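Section 2: Sorting and Setting Up the Big Bricks

Okay, so if you've read Section 1 you already know I wrote this guide for the Fairweather playroom because I got tired of answering the same questions on the phone. I updated it in May 2023 after we got the second tub from Skitville, and that changed a few of the steps, so toss your old printout if you still have one. This section is only about the big toddler bricks. The little ones get their own section and their own rules (oh boy, do they ever).

You'll need the two tubs, a couple of old bath towels, a mesh laundry bag, dish soap, and a smooth table or counter. Plan on an hour the first time. I can do it in half that now, but I've had a lot of practice and I don't stop to build things anymore. Well, I mostly don't.

2.1 Emptying the tubs

1. Spread one towel on the floor and tip the first tub out onto it. Go slow! A full tub dumped all at once sounds like a truck unloading gravel and sends bricks under the couch.

2. Pull out everything that isn't a brick. Last August I found a sock, a spatula, and most of a puzzle in there.

3. Take apart anything that's still stuck together. Hold the bottom brick flat against the floor and rock the top one from side to side until it lets go. Please don't use your teeth, and don't use a butter knife either, it chews up the edges and then they never fit right again.

4. Do the second tub only when the first one is finished. I know it's tempting to do them both together.

Note: The Zimport bricks and the Tronham bricks look almost the same, but they don't grip each other very well. In our house the Zimport ones have a little Z inside that I put there with a laundry marker. If you're mixing brands at your place, build a tower 6 bricks high with both kinds and give it a nudge. You'll know pretty fast if you want to keep them apart.

2.2 Washing

5. Put a batch in the mesh bag and zip it shut. Half full is plenty.

6. Swish the bag around in a sink of warm water with a squirt of dish soap. Let it sit while you do something else, then swish it again and rinse.

7. Shake each brick, hollow side down, over the sink. There is always water hiding up in there and it will run down your sleeve.

8. Lay them out on the second towel, hollow side down, and leave them overnight.

Caution: No boiling water and no oven, not even on low. I lost a whole set of arches that way and I'm still annoyed with myself. Also, leave out any brick with a sticker or a printed face on it and wipe that one by hand.

2.3 Sorting on the table

I used to sort on the rug, and I don't recommend it. The bricks tip over and your knees give out. A hard, smooth top is so much nicer, and you can slide a whole pile across it with your forearm.

9. Wipe the table and let it dry. Crumbs get up inside the bricks and you'll be right back at step 5.

10. Start with one brick of each color and set them well apart. These are your markers, and every pile grows around its marker. I put the reds on my left, since there are always more of them than anything else and I'm right-handed, so my good side stays free.

11. Work from the middle out. Pick up a brick, look it over for cracks, and send it to its pile.

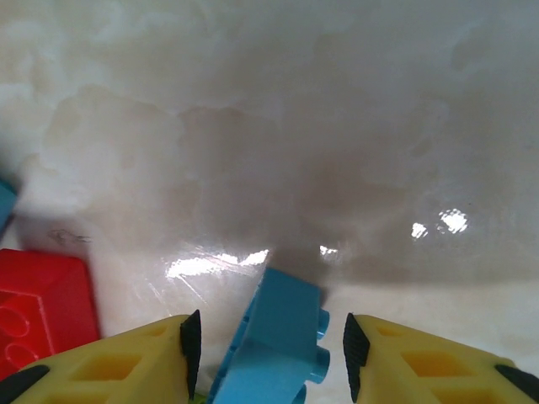
12. If you get stuck between two colors, pick one and move on. I have stood there way too long wondering whether something was blue or green, and I can promise you that no toddler has ever complained about my decision.

13. Anything cracked or with a sharp edge goes straight in the trash. Don't save it "for parts." There are no parts.

Note: A lamp right over a shiny tabletop makes it hard to judge the pale colors. I move mine off to the side, or I just wait and sort by the window.

2.4 Packing up again

14. Flat plates go in the bottom of the tub, then the long bricks, then the square ones on top. The squares are what little kids grab first, so you want them easy to reach.

15. Stop filling a couple of inches below the rim. If you have to sit on the lid, there's too much in there, and the clips will pop off (ask me about the blue tub sometime).

16. Put the wheels and the doors in a zip bag and tape it inside the lid. Loose wheels sink to the bottom and then everybody wants them right now.

17. Write the brand on the end of the tub with a marker, on the short side that faces out when it's on the shelf.

If a brick won't press on after washing, check for a bit of towel fuzz in the hollow before you decide it's broken. Tweezers get it right out. The small bricks are next, in Section 3, and you'll want a muffin tin for those.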